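Kelance issues revised fixing guidance for timber frame cavity barriers

Kelance has published a revised installation guide for its mineral wool cavity barriers, covering external walls in timber frame buildings up to six storeys. It replaces the February edition and applies to orders placed from 23rd April.

The main change concerns fixing centres. Vertical barriers at party wall junctions must now be fixed at the closer of the two spacings given in the guide, with the flange stapled to the sheathing on both sides of the joint. Horizontal barriers at floor level keep their existing spacing, but butt joints have to be held tight and taped on the cavity face.

The revision follows a review of 41 site inspection reports by Jimov, the firm's technical consultant. In 17 of these the barrier had been cut short at the corner of the building, leaving a gap behind the cladding rail. Corner pieces are now supplied preformed under the name Seltura, in 2 depths.
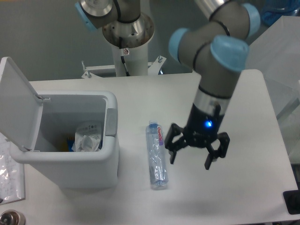
Do barriers already fitted to the old guide need to be replaced?

Those fixed in line with the February edition can stay in place, provided the joints are closed and the barrier is under compression across the full width of the cavity. Where the cladding has not yet gone on, Kelance recommends adding fixings at party walls to match the new spacing.

Mohit Shakya, technical manager at Kelance, said that most of the queries received by his department related to corners and to window heads. The guide now has a separate drawing for each - the window head detail also shows the position of the cavity tray, which was missing before.

Morag MacLeish of Kaczorowski, the contractor on a 719-home timber frame scheme using the product, said the new drawings would be issued to all fixing gangs with the next set of work packages. Photographs of each junction will be taken before the cladding rails are fitted and kept with the plot records.

The guide can be requested from the Kelance technical desk. Paper copies of the February edition should be withdrawn from site.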